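Metside Home Forum > Storage & Organizing > Sheet metal bins, divided - anyone using one for the catch-all stuff?

metal_mouse
Ok so looking for opinions. We have a playroom / laundry / everything room and I'm sick of plastic totes cracking. Thinking about one of those big gray sheet-metal bins with a divider, sloped sides. Durkolo has them, so does Szabó if you order direct. Durkolo wants 346 for the big one plus shipping. Worth it? Kids are 3 and 6 so whatever goes in there is toys, rags, cups, socks, all of it at once.

Flilonus88
346 for a bin. wow. get a cardboard box

metal_mouse
We did cardboard. Lasted till November.

VTóth
Have had the Szabó one going on two years. Love it. Things slide down the walls to the flat part, so no digging in corners. The narrow section at the back is for stuff that gets lost otherwise - doll shoes, chalk, that sort of thing. Only gripe is the noise. Drop a hard toy in there at 6 am and the whole house is up.
Veronika

grumbly_pete
Noise is the dealbreaker for me. Also rims. How are the rims? My brother in law had a shop bin and the edges were like knives

VTóth
Rims are folded over on mine. Thin but not sharp, my son hangs off it all the time and no cuts. Would still run a finger around it before you let kids near, they're not all finished the same.

MateL
Going to disagree with Veronika a little. Sloped walls are great until you work out how much room you lose. Outside measurement on the listing looks huge, then the floor is way smaller. I measured the Durkolo, floor of the big section is only good for one layer of toys before it starts piling up. If you want volume get straight sides.
- Máté Lakatos

VTóth
But I WANT one layer. One layer means they can see the thing they're yelling about.

MateL
fair

metal_mouse
What does the metal look like after a while? Listing pics are all brand new and shiny. Does it rust, does it mark up

MateL
Marks up right away, no rust so far. Scratches, plus these cloudy patches that don't wipe off, tried vinegar, tried the spray stuff, gave up. Doesn't bother me. See below, look at the floor

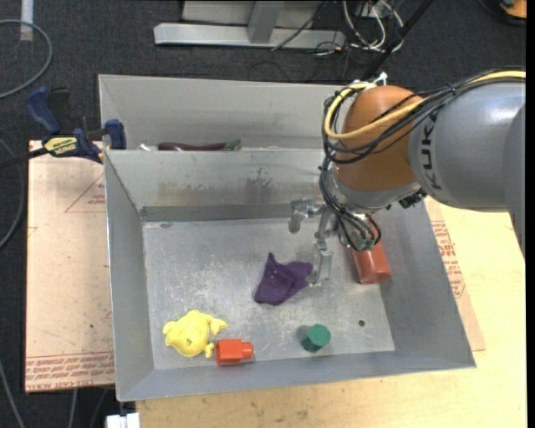 Front section, floor pretty scuffed. Purple cloth, yellow toy, orange-red block, reddish-orange cup or bottle leaning on the right side

metal_mouse
Oh thats not bad at all. I was picturing way worse. And the fine scratches I'd call normal, our sink looks like that.

grumbly_pete
looks beat up to me. for 346 I'd want it to stay nice

Flilonus88
^ this. cardboard box is 4 bucks

VTóth
Pete its a bin. It holds bins stuff. You'd be scared to put a toy truck in it??

grumbly_pete
I'd be scared of what it does to my floor. What do those weigh

MateL
Heavy enough that you don't move it for fun. Put felt under the corners. I didn't the first month and have a nice gouge in the hallway to remember it by. Rental too.

quiltroom_jo
Coming in from the fabric side - do you keep cloth in with the hard toys? I'd split them. Rags and dress-up stuff in the back part, plastic in front. Otherwise you grab a scarf and three blocks come with it. Crumpled stuff always ends up hiding the small things underneath, every single time at our place.

VTóth
We tried that Jo. Back part is too narrow for dress-up on mine, one cape and its full. Cloth goes in a drawer now.

quiltroom_jo
Huh ok. Mine is wider I think. Is the divider movable on anybody's?

MateL
Not on mine, it's fixed.

VTóth
Same, fixed.

metal_mouse
Ok that matters. So pick the split before you buy. Did anyone do a liner? Thinking rubber mat cut to fit, for the noise

VTóth
Yes! Cheap yoga mat, scissors, ten minutes. Cuts the clang way down. Comes out easy when somebody puts a cup in there with juice still in it. Ask me how I know

grumbly_pete
so 346 plus shipping plus a yoga mat

VTóth
Pete go to bed

MateL
One more thing, check the used restaurant / warehouse places before you order. Saw almost the same bin at a closeout for a lot less, dented on one side but who cares. The guy also had a giant one for 961, no idea who buys that for a house.

metal_mouse
961 lol no. Will look around here this weekend, there's a place past the car wash that sells old shop fixtures. If they have nothing I'll go with Szabó I think. Will measure the floor part not the top, thanks for that Máté.

quiltroom_jo
Post the inside width of the back section if you get one, I want to compare

metal_mouse
will do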